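Regional security coordination was the subject of the second morning at the Curkden open day, held in January at the border agency's training site outside Holloway. Hjalti Damgaard, the deputy director, briefed 21 visitors on joint patrols with neighboring Jiltcombe.

Three crossing points now share one radio channel. Average response time fell from 8 minutes to seven over the trial period.
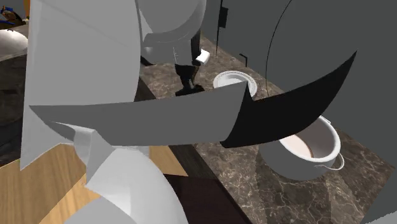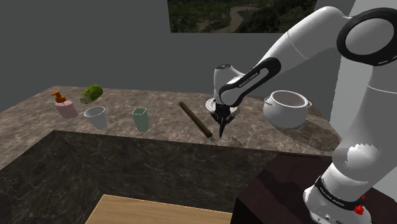
Damgaard declined to give staffing levels. Ragnheiður Blöndal of the interior ministry said the patrol agreement runs for three years and can be ended by either government — written notice is required. Funding past the first year has not been approved.

The afternoon covered vehicle inspection and document checks.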